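Unit 4: Virtual Currencies and Pricing in Games
Course handout, Economics of Interactive Entertainment

Purpose of this unit

Unit 3 dealt with the sale of complete games at a single price. This unit considers sales made inside a game or inside a publisher's store, and in particular sales that pass through an intermediate currency. Students should read the handout before the May seminar and bring the completed worksheet with them. Familiarity with the terms price discrimination, sunk cost and marginal cost is assumed.

4.1 Terms used

A virtual currency is a unit of account that is valid only within a game or store. It may be earned through play, bought with money, or both. Where the only way to obtain it is purchase, it is called a hard currency. Where it is obtained mainly through play, it is called a soft currency. Many games use both and limit conversion between them to one direction, from hard to soft.

A bundle is the fixed quantity in which a hard currency is sold. The smallest bundle sets the lowest sum a player can spend at one time, whatever the price of the item wanted.

A residual balance is the currency left over after a purchase. It is sometimes called breakage, a term borrowed from the gift card trade, although breakage in the strict accounting sense refers only to balances that are never expected to be redeemed.

An add-on is additional content for a game already owned. Cosmetic add-ons change appearance only. Functional add-ons change what the player is able to do. The distinction is less firm than it looks, and students are asked not to rely on it without argument.

4.2 Why sellers use an intermediate currency

Several explanations are found in the literature, and they do not exclude one another.

The first is administrative. Every card payment carries a fixed processing cost. A seller who accepts many very small payments loses a large share of each one. Selling currency in bundles allows one payment to cover several later purchases.

The second is technical. A publisher operating in many countries may find it simpler to price its catalog once, in points, and to vary only the local price of the bundles. Changes in exchange rates can then be handled in one place.

The third concerns the perception of price. When an item is marked in points, the buyer must convert that figure in order to compare it with other uses of the same money. Some buyers do so carefully and some do not. If the bundles carry different rates of exchange, there is no single correct conversion, and the comparison becomes harder still.

The fourth concerns the residual balance. A player who holds a small remainder has a reason to return to the store, and a reason to buy a further bundle so that the remainder becomes useful. Students should note that this effect depends on how item prices and bundle sizes are set in relation to each other. It does not follow from the use of a currency alone.

4.3 Worked case: the Madon store

The case used throughout this unit is Madon, a mid-sized publisher that sells add-ons for its strategy game Wostelano. For the computer version, add-ons could be bought only with store points. For the console version, the same add-ons were sold directly at a money price.

Points were sold in bundles of 70. The first add-on, a set of additional maps, was priced at 29 points. A player who bought one bundle could therefore purchase two add-ons at that price and was left with 12 points. No item in the store could be had for 12 points. A third add-on required a second bundle, after which the balance stood at 53.

Consider the position of a player who wanted only the first add-on. The price displayed was 29 points, but the sum that had to be paid was the price of 70. The remaining 41 points had value only if the player wished to buy something else. The effective price of the add-on therefore differed from one player to another, even though the displayed price was the same for all.

Madon later added a smaller bundle of 10 points. This permitted a player to buy exactly three small bundles and keep a remainder of only one point. The small bundle carried a less favorable rate, however, and it was not shown on the front page of the store. Students should consider whether its introduction answers the criticism made in the previous paragraph, and if so, for which players.

4.4 Withdrawal of a currency

A publisher may decide to end the use of a currency and return to direct pricing. Three matters then have to be settled: what happens to unspent balances, how existing items are repriced, and how long the old system remains open.

Unspent balances may be refunded, converted into store credit, exchanged for specified items, or canceled after a period of notice. Whether cancellation is permitted depends on the terms of sale and on consumer law in the country concerned. The terms of sale commonly state that the player receives a license and does not own the currency. Such terms are not always upheld in full, and students should not treat them as settling the question.

Repricing is seldom neutral. A direct price taken from the best bundle rate favors the buyer. A direct price taken from the smallest bundle favors the seller. The second case for this unit, the publisher Hubáček, chose a middle rate for its older titles and made the add-ons for its least popular game, Sudham, free of charge to existing owners. The reading pack contains the notice sent to customers.

4.5 Worksheet

Prepare short written responses to the following and be ready to defend them in the seminar.

Calculate the residual balance in the Madon store after the purchase of one, two, three and four add-ons, assuming that only the larger bundle is available.

Propose a bundle size that would leave no residual balance after a single purchase, and state what the seller would lose by adopting it.

Explain why the difference between the console and computer versions of Wostelano might have drawn complaints even where the final cost to the player was nearly equal.

Set out the information that a store should display beside a price given in points. Limit the list to what an ordinary buyer could read before completing a purchase.

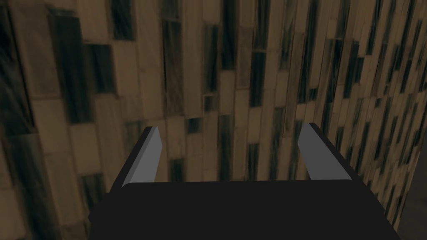 Responses should not exceed 2 pages in total. Calculations may be attached on a separate sheet and are not counted toward the limit. Work submitted after the seminar has begun will be read but will not receive a mark.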